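Siriwardena opens disassembly cell to visitors

Pindale, Fri 18 September - Siriwardena held an open day at its Pindale workshop, where it demonstrated a robot cell for taking apart used desktop computers. Each tower is laid on its side with the side panel off, and the arm works from above.
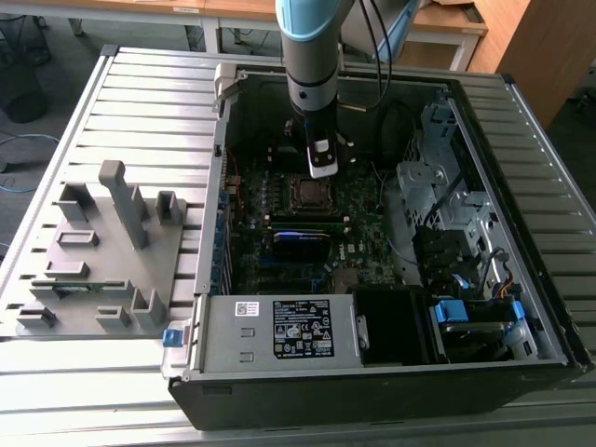
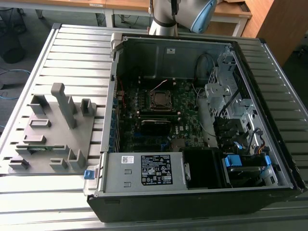
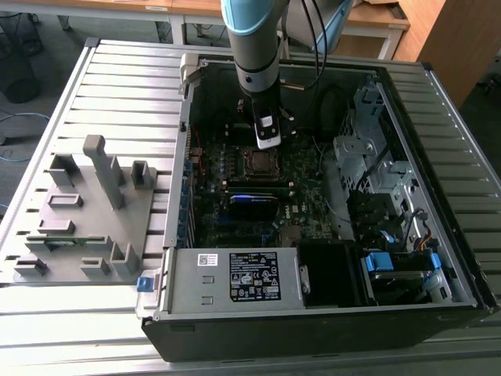 Open tower on the slotted table, with the gray 3D-printed parts fixture to its left. 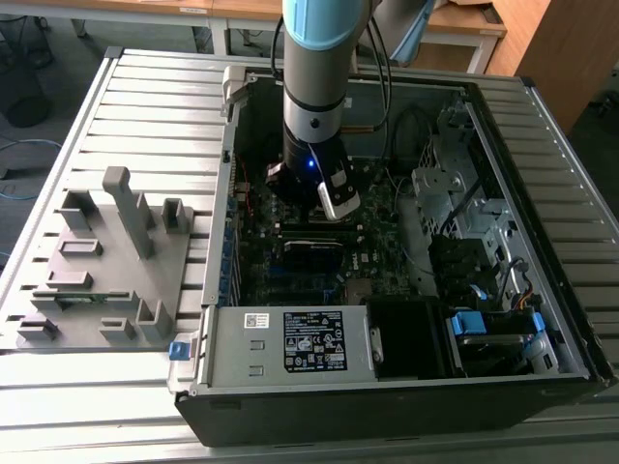

The cell is a joint project with Baltex, which supplies the used machines. Siriwardena has logged 200 trial runs on it to date, on 4 tower models. Operators still remove side panels by hand - the company has no plans to automate that step.

Visitors asked mainly about cycle time and fixture changes. No cycle figures were released. A second cell is to be installed at the Dallau site in October.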